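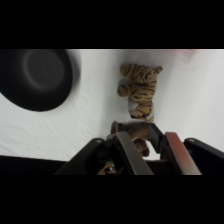 Corpus Vik de fichas de juguetes de peluche: README

Versión 3. Mantenimiento: Roxana Marinescu. Revisión lingüística: Valeriano Marín.

Contenido

El corpus reúne 800 fichas de catálogo en español, redactadas para la venta y el préstamo de juguetes de tela. Cada ficha es un texto breve con título, cuerpo y campos normalizados. No se distribuyen precios ni datos de compradores. Los textos proceden de dos fuentes: el catálogo de la ludoteca de Jusitz y los listados de la tienda Pundstead, cedidos por escrito para uso lingüístico.

Estructura de archivos

fichas.tsv: una ficha por línea, codificación UTF-8, separador de tabulación.
lexico.tsv: formas, lemas y categoría gramatical.
particiones/: listas de identificadores para entrenamiento y prueba. La partición de prueba contiene 200 fichas; el resto corresponde a entrenamiento.
notas_anotacion.txt: criterios aplicados y casos dudosos.

Campos de fichas.tsv

id: cadena única, estable entre versiones.
titulo: texto original, sin corregir.
cuerpo: texto original con saltos de línea sustituidos por espacio.
animal: lema en singular (tigre, oso, conejo). Vacío si la ficha no nombra ninguno.
color: términos tal como aparecen en el texto, separados por punto y coma. «Anaranjado» y «naranja» no se unifican.
origen: J (Jusitz) o P (Pundstead).

Criterios de anotación

Los diminutivos se lematizan a la forma base en lexico.tsv, pero se conservan en titulo y cuerpo. «Tigrecito» y «tigrito» comparten lema. Los nombres propios de los juguetes se marcan como PROPIO aunque coincidan con un sustantivo común. «Peluche» se anota como sustantivo en todos los casos, incluido «oso peluche» sin preposición.

Las fichas con menos de 10 palabras en el cuerpo se descartaron antes de asignar identificadores.

Cambios respecto a la versión anterior

Se eliminaron duplicados exactos entre las dos fuentes.
Se corrigió la codificación de las comillas latinas en las fichas P.
El campo material pasa a formar parte de cuerpo. Los scripts que lo lean por posición deben actualizarse.

Limitaciones conocidas

Las fichas J usan un registro más uniforme que las P, con predominio de frases nominales. Un clasificador de origen entrenado solo con la longitud del título obtiene resultados mejores de lo deseable. La variedad americana está poco representada. Quedan sin resolver varias ambigüedades de «felpa», que en las fichas P designa tanto el tejido como el juguete.

Licencia y contacto

Uso no comercial con atribución. Las incidencias se registran en el repositorio Flesside, indicando el id de la ficha y la versión del corpus.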